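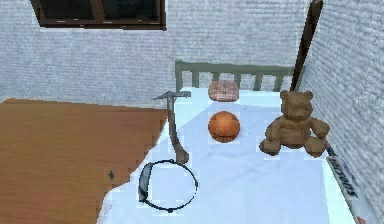

Bed with basketball and teddy bear

Setting the Sustberg seat memory

Cesov calls this automatic. It needs you to do most of it.

1. Park on level ground and leave the ignition on.
2. Move the seat and lumbar pad until your back stops complaining. Ignore the suggested position, which suits few drivers.
3. Hold button 2 for 3 seconds and wait for the chime.

Note: The "easy exit" slide is supposed to help with stiff hips. Try it before you trust it.

Caution: Keep feet clear of the rail.
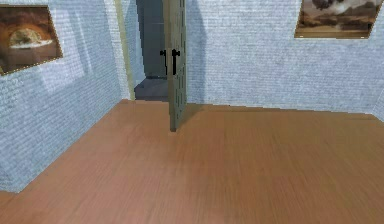
Does the memory survive a battery change?
The brochure claims so, but write your settings down first and plan on repeating steps 2 and 3.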